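About Skenholm

Skenholm collects examples for robots that learn by being shown. That's the short version. Small company, one building, lots of blocks.

We started with one arm and one desk and a customer who wanted a gripper to pick things up without somebody writing rules for every object. Writing rules was slow. Showing was faster. So we got good at showing - a person drives the arm through the task, the system records what the arm saw and what the joints did, and the learning side takes it from there.

Now we're 22 people. Operators, a few engineers, two people on checking, one on office and everything else. Most of our operators never touched a robot before they came. Training takes 9 working days, and the first couple are nothing but picking up and putting down.

What we do

Recorded demonstrations, real and simulated. Stacking, sorting, pushing, clearing a table, putting things back. Wrist view mostly, wide lens, because that's what our customers' policies take in. Side views if you ask.

Simulated work runs in Ledico, our own setup. Same tasks, same controls in the operator's hand, only the table and blocks are rendered. Lighting, colors and starting positions get shuffled between runs. Good for volume and good for the awkward starts, like blocks already touching, or a piece half behind the arm.
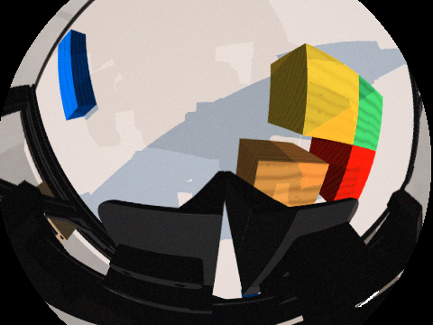
Real work runs in the Zakaria room, downstairs. Slower, more resets, more tape on the floor. We usually do a first batch in Ledico, look at where the learned policy gets stuck, then record those cases for real. Then back again. Most projects go round that loop a few times before anyone is happy.

A normal project is up to 1740 demonstrations. We've done bigger, ask us.

How we check

Every run gets watched by someone who didnt record it. Keep, fix the label, or throw out. Failed grasps stay in if the operator recovers, marked as such. Customers used to ask us to delete those, now they mostly ask for more.

Labels are plain sentences, written by the operator right after the run. "Put the red block left of the green one." No codes. We tried codes in Foltetetti, our first labeling tool, and spent all of February cleaning up after it. The name lives on as the name of the meeting room.

Who we work with

University labs, two warehouse outfits, a few companies that make arms. You own what we record for you. We don't resell it or mix it into other peoples sets.

Working here

Shifts are short, driving an arm is tiring on the eyes. Breaks are paid. Operators can move over to checking or to building scenes in Ledico, and several have. Open positions are on the jobs page, when there are any - right now it's one operator and one scene builder.

Visits by appointment, use the contact form. Ring the lower bell, the upper one is broken.

Page updated 2025-04-23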